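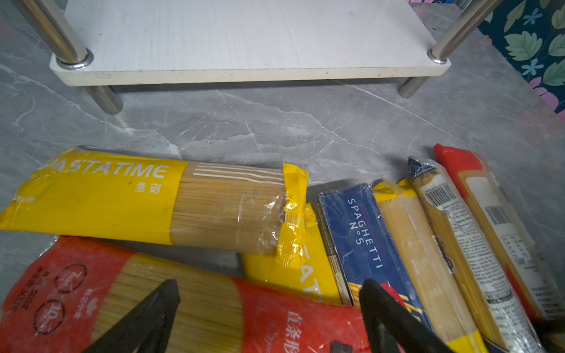
Spaghetti packs on the floor beside the shelf, from the wrist camera.

Fidaseck has added shelf stocking to the tasks its two-arm station learns from remote control. An operator steers both arms through each pick and placement, and the joint positions are logged with the video. The set now holds 1219 demonstrations, of which 789 use spaghetti in mixed packaging.

Clear film is the harder case – glare hides the edge of the pack from the wrist camera. "The fixed view helps with that, but it costs us processing time," said Irena Krajewska, who runs the trials.

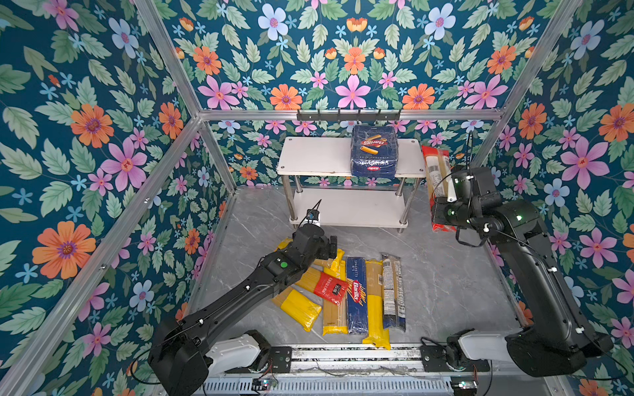
The right arm holds a pack upright next to the two-tier shelf.

Training on the full set starts in February.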